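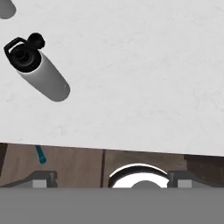 Can you find micrometeorites on your own roof?

You can find small round magnetic grains on almost any roof, and a few of them may have come from space. Most won't have. Plan on sorting a lot of industrial dust before anything interesting turns up, and plan on being unable to prove it at home.

I've read too many pages promising stardust by dinnertime, so this one goes slower. It's the method I use on the flat roof of a rental in Pesis, with notes on where I think people fool themselves.

Picking a roof

Flat is better than pitched. Old and undisturbed is better than new. Stay away from roofs near welding shops, rail yards and anything with a chimney, all of which throw off tiny metal balls that look very much like what you want. Asphalt shingles shed round mineral grains too. My first "find" in Pisance was shingle grit, and I had already told people about it.

Get permission, and don't climb in wind or rain. If you can't reach the roof safely, hang a bucket under the downspout and leave it there through January or whatever your wet month is.

Collecting

Sweep from the low spots where water pools. Bag it, and write the location on the bag. Some guides have you drag a magnet across the roof, but I don't like it. You lose track of where the grains came from, and you leave behind anything weakly magnetic.

Washing and sieving

Put the dirt in a bucket with warm water and a drop of dish soap. Stir, let it settle for 60 seconds, pour off the cloudy water. Repeat until the water stays fairly clear. Dry what's left on a baking tray you no longer cook with.

Then use 2 sieves. The coarse one should pass grains under 400 microns or so; the fine one should hold back everything over 200. Keep the middle fraction. Smaller ones do exist, and you can go after them later if your patience holds.

Wrap a strong magnet in a plastic bag and pass it over the dry grains. Turn the bag inside out to drop them onto white paper.

Looking

A cheap microscope at 100x will do. Mittal sells a kit for this at Praltumley prices, and as far as I can tell it's a magnet, a sieve and a leaflet. Buy the parts separately.

Look for a dull or patterned surface, sometimes with a feathery or bar-like texture, sometimes with a bead of metal poking out. A perfectly smooth, shiny black ball is more likely from a grinder or a welder. Hollow ones with a hole are suspect as well.

How sure can you be?

Not very. Photos can rule things out, but confirming a grain takes an electron microscope and a chemical analysis. Ask a university geology department before mailing anything, and send your best single grain with its location notes. Until you hear back, write "candidate" on the label.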